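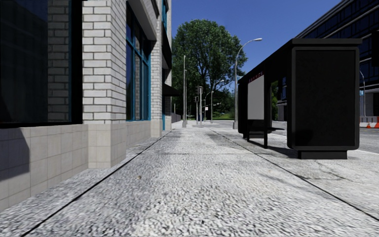
A customer told us over the phone last spring that she had called four rental yards before ours, and that we were the first to ask her what she was trying to build. She had been quoted prices on three sizes of trencher by then and still didn't know which one she needed. We've thought about that call a good deal since, and when it came time to rewrite this page we decided to start with it.

Farquharson Equipment Rental is a family-run yard in Datthorpe. We rent trenchers, plate compactors, concrete saws, light towers, pumps, generators and a fair number of smaller tools to contractors, farmers, landscapers and people who have taken a week off work to finally put in a drain line behind the garage. We've been at it for 18 years now, on the same piece of ground, and in that time we've grown from one shed and a borrowed trailer to the yard you'll see if you come in off the county road.

How we got started

The business began with a single walk-behind trencher, bought used to run water out to a row of barns. Once the barns were done the trencher sat there, and then a neighbor wanted it for a weekend, and then a neighbor of his, and before long there was a notebook hanging on a nail by the shed door with names and dates in it. We still have the notebook (the handwriting is terrible). The second machine was a plate compactor, which went out nearly every day of its first summer, and the third was another trencher.

We didn't set out to be a rental company, and maybe that's why we still run things a little like a neighbor would. If you bring a machine back at seven in the morning when it was due the evening before, you won't find an extra day on your bill. If it rains the whole time you have it, call us and we'll work something out.

What's in the yard

At last count we had 890 pieces on the books. The count on the shelf was 889, and if you happen to have a yellow-handled tamper in the back of your truck we would love to see it again, no questions asked!

Most of what we carry is everyday equipment for everyday jobs. The Tornex line of compactors has been with us longest, and we keep it because the parts are easy to get and the controls make sense to somebody who has never used one. A couple of years ago we added towable pumps and light towers, mainly for the road and utility crews who work nights through the fall, and those have become a bigger part of our work than we ever expected.

Every machine gets washed, greased and started before it goes out, and it gets looked over again when it comes home. Belts, filters, hoses, guards, tire pressure — it's all on a card that travels with the machine, and you're welcome to read it. Our shop is right behind the counter, so if something sounds wrong to you we can usually have a mechanic listening to it within a minute or two.

Help with choosing

Please don't feel you need to know the name of the thing you want. Tell us how deep, how long, what the soil is like and how you plan to get it home. Your pickup may be fine for a saw and a set of blades, but our larger compactors run to 4,000 pounds and those need a proper trailer or one of our delivery drivers. We'll show you how to start the machine, how to stop it and where your feet should be, and we'll go through it twice if you'd like. And do call to have your buried lines marked before you dig. We'll ask you about it at the counter, every single time, even if you've rented from us for years.

The Troltutura program

In April we opened Troltutura, our long-term rental program for small contractors who need a machine for a season but aren't ready to buy one. You pay by the month, we do the servicing at your job site, and part of what you've paid can go toward the purchase if you decide to keep it. We named it after a word one of our kids made up for the noise the old trencher makes, and by the time we had second thoughts the signs were already painted.

Come by and see us

The counter opens at 6:30 in the morning and the coffee is on a little before that. Deliveries go out first thing, so if you'd rather have a quiet chat about your project, the middle of the morning is a good time to stop in. Park along the fence, mind the forklift, and come on through the side door, which sticks a bit in wet weather.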